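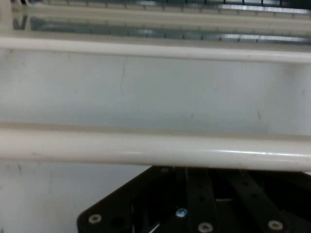 **旧冰箱搬家后要静置多久？要不要干脆换新的？**

阿禾在六楼 · 2022年1月2日

上周搬家，冰箱是放倒在面包车里拉过来的，Mindine双门，用了好些年。搬家公司的师傅说静置半小时就能插电，楼下邻居说要一整天。另外冷藏室一直结霜，后壁排水孔好像也堵过，八月份那阵子最厉害，抽屉底下老有水。找人上门看，报价549元，没说清换什么。Drivia上同容积的二手机标639元，包送。修还是换？

---

**冷凝管**

放倒运输过的，立起来放一天再通电比较稳妥，压缩机里的油要流回去。一直竖着运的，放两三个小时就行。通电以后先空着跑，等温度降下来再放东西。

结霜先查门封。拿一张纸夹在门缝里关上门，能轻松抽出来的那一段就是漏气的地方。门封条变形可以用热毛巾敷一敷再压平，不行就换，我去年换一条花了大约223元，自己装的。排水孔用软管或者注射器打温水冲，别拿铁丝硬捅。

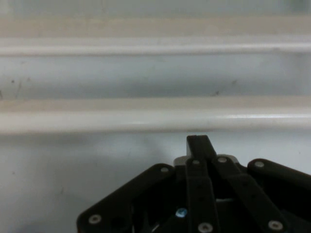
冲之前记得拔电源，底下接水盘也倒掉洗一下，异味多半是从那里来的。549元这个价，让对方写明配件和工时，写不出来就换一家问。

---

**西门豆腐坊**

换吧，旧的费电。我家那台Grgić用到第13年，夏天电费高得离谱，换了就好了。

---

**路过的扳手**

楼上说费电也要看情况，门封漏气的新冰箱一样费电。二手的639元不算便宜，问清楚保修多久，最好当面通电听听声音。要是先按第一个办法弄完还结霜，再查温控器和化霜加热管，风冷的才有化霜加热这一套，直冷的本来就要隔段时间手动除霜。你先看看铭牌是哪种。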